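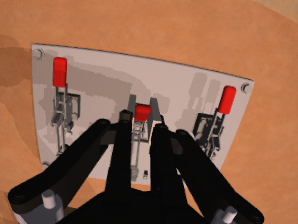 Rapport d'avancement, janvier
Projet Flanside : préparation de l'achat d'une cellule robotisée pour l'atelier de Cusport
Rédigé par Adaeze Akpan

Madame, Monsieur,

Je vous présente l'état du projet depuis le dernier rapport. La période a été consacrée surtout à la simulation et aux demandes de devis. Aucun matériel lourd n'a encore été commandé.

1. Travail en simulation

Nous avons modélisé le poste de bridage : une plaque métallique vissée sur une table en bois, avec trois sauterelles à poignée rouge. Le robot doit approcher sa pince de chaque poignée. La sauterelle du milieu est celle qui nous occupe le plus, car ses voisines laissent peu de place aux bras extérieurs de la pince. Nous avons lancé 116 essais sur ce poste. Les résultats ne sont pas encore tous dépouillés et je préfère ne pas donner de taux de réussite avant le prochain rapport.

2. Devis

Deux fournisseurs ont répondu, Skarka et Seyoum. L'offre de Skarka comprend le bras, la pince et la mise en service. Celle de Seyoum est moins chère à l'achat, mais la pince et la formation sont facturées à part. J'ai demandé à Seyoum un devis complet, pour que la comparaison soit juste. Leur réponse est attendue lundi.

3. Budget

La ligne « outillage » prévoyait une seule pince. Je souhaite y ajouter des doigts de rechange et une deuxième plaque équipée, afin de pouvoir régler un montage pendant que l'autre est utilisé. Le supplément est de 3000 euros. Il peut être pris sur la ligne « déplacements », qui n'a presque pas servi. Le montant total de la subvention reste le même, mais ce transfert demande votre accord écrit.

4. Difficultés

L'écartement des sauterelles sur le modèle vient de nos anciens plans. Il faut encore le vérifier à Cusport, sur la plaque réelle. Si l'écart dépasse 5 mm, une partie des essais sera à refaire.

5. Suite prévue

Dépouillement des essais, mesures à Cusport, puis choix du fournisseur. La commande suivra dès que la question du transfert sera réglée.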